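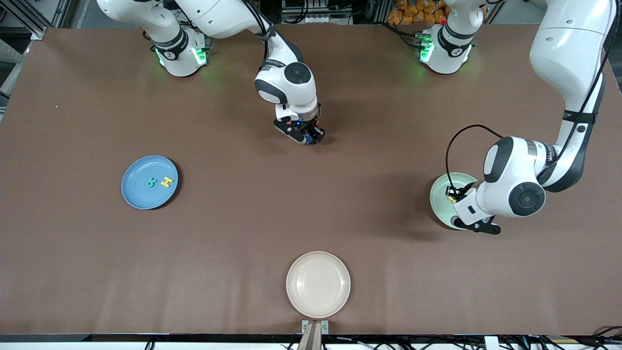
About us: the people behind the two-arm table

By Kusum Mathur, April

Hi! I run the bench at Bevura, a small shop that sets up and looks after two-arm robot cells. We started with one table in the back of Testard's old print shop and now we keep 18 of them going for schools, labs and a couple of packing outfits.

The cell you meet at the top of this page is the one we use for checks, and I'm fond of it. Brown top, two white arms, three plates, a few foam letters. Plates and letters are cheap, and if a gripper comes down too hard the worst you get is a dent in a B.

A checkup goes like this. I power up and wait for the rings at the bases to go green before I touch anything. Then I jog each arm down over a plate, slowly, and look at how the fingers sit against the rim. Blue, green and white plates make it easy to shout across the room which one you mean (Roman Borkowska and I do a lot of shouting). If the fingers land off to one side I redo the zero on the wrist first, then the elbow, and only then do I start blaming the table.

Cables get their own visit. The coiled one at the wrist has to have enough slack for a full turn, so I spin the joint both ways by hand with the power off and watch for rubbing. The bundle along the table edge gets a tug at each connector. I'd guess half the "dead gripper" calls I've had were a plug that had crept out!

Sushil Uniyal does our repairs. He can swap a set of fingers in 9 minutes, and he re-torques the base bolts every time even when I tell him I did it yesterday. Nuwan Sarkar keeps the log, which is up to entry 1785 and has everything in it, down to a squeaky clamp.

If you want us to look at your cell, write to the bench and tell us what it's doing and what you last changed. We're in from 10 most mornings, and the coffee is Roman's so I can't promise anything about it.

Recent
Packing the Mulder spares kit
Finger pads: when to change them
Bhupendra Rastogi joins the bench
Our visit to Rarex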